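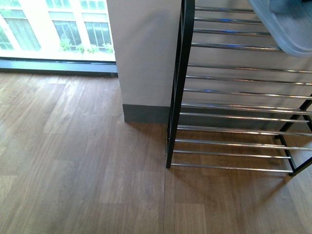
The shoe rack by the window, from head height.

Posted in April by Majdi Karaki
Filed under: work, shoes

I have been meaning to write about the shoe rack for weeks, and every evening I sit down with my tea and end up watching something instead. But my sister asked me on the phone what I do all day at the new job, and I gave her such a muddled answer that I promised to put it in writing, so this one is for her (hi Rana!) and for anyone else who has stuck with this blog since the sourdough years.

The short version is that I teach a robot to tidy up shoes. The long version is that I put on a headset, pick up a pair of hand controllers, and spend my working day being the robot, more or less. I see what its head camera sees, and when I move my hands, its hands move, a tiny beat later. Every time I get a pair of shoes from the floor onto the rack, the whole thing is saved as one demonstration, and those demonstrations are what the robot learns from. The project is called Trollik, and I have never gotten a straight answer as to why.

We work out of an apartment in Grivville, up on one of the higher floors, with lovely light and a building across the way that has those tall windows with lots of little panes. There is a row of green plants running along the bottom of them, and I have grown quite fond of those plants. When you spend hours looking at the same corner of the same room, you start to greet things.

I came into this thinking the shoes would be the hard part. Shoes are floppy and they have laces and they never sit the same way twice, so that seemed fair. And yes, a soft canvas sneaker can be a real pain, it folds up just when you want it to behave. But the thing that has taken up most of my waking thoughts this spring is the rack. It has black posts at the ends and thin chrome rails going across in pairs, and each pair of rails is a shelf. A person looks at that and sees a shelf. Through the headset I see a great many bright lines with the wall showing between them, and it took me days before I could tell at a glance which line was nearer to me.

The daylight doesn't help, much as I love it. The window is right beside the rack and the rails pick up every bit of it, with little blue glints all along the chrome. In my first week I set a shoe down with great confidence on a rail that was a good deal farther back than I believed, and down it went, through the gap and onto the floor. Then I did it again with the other shoe! Meirion Yorath, who had been doing this for a year before I arrived, was very kind about it. He told me to stop looking at the rails altogether and look at the front post, then work my way in from there. The post is black and plain and doesn't play tricks on you, and once I have that settled in my mind I can come in over the shelf with the toe slightly down, feel for the back rail, and let the heel come to rest on the front one.

I say "feel," but of course I can't feel anything. The controllers buzz a little when the hand meets something, and that's all you get. What happens, I think, is that after enough hours your eyes start doing the job your fingers used to do. I noticed it at home when I was putting the dishes away and caught myself lowering a plate as if it might go off. My husband asked if I was all right.

The other thing I had to learn was to be slow in the right way. When I was new I would creep along and hover over the shelf, fussing, and Meirion pointed out that the robot would learn the fussing too. It copies everything, bless it. If I dither for 4 seconds above the second shelf, then as far as it knows, dithering is how you put away a shoe. So now, if I feel a dither coming on, I back out, throw that one away, and start over. It's a bit like recording a voicemail greeting, you can always tell when the person was still making up their mind.

We keep a running tally on the whiteboard by the kitchen. The first goal was 1,000 good demonstrations, and we had a cake for that (lemon, from the place downstairs, a little dry). As of this afternoon we are at 1,254, and 30 of those are from today, which is a decent day for me. The low tier is still my weak spot. It sits so close to the floor that I have to bend the robot's whole upper body forward, and then my view is mostly planks – nice warm brown ones, but they tell me very little about where my wrist has gone. I've asked whether we might do the low tier in the mornings, when I'm fresher.

Next month we are supposed to move on to boots, and Meirion has already brought in an old pair of his own for me to practice with. They are enormous. I tried one after lunch and got it onto the top shelf on the third go, lying on its side, and we agreed to leave it out of the tally.

Rana, call me on the weekend and I'll tell you about the boots.

Get new posts by email. Enter your address to subscribe. You can unsubscribe at any time.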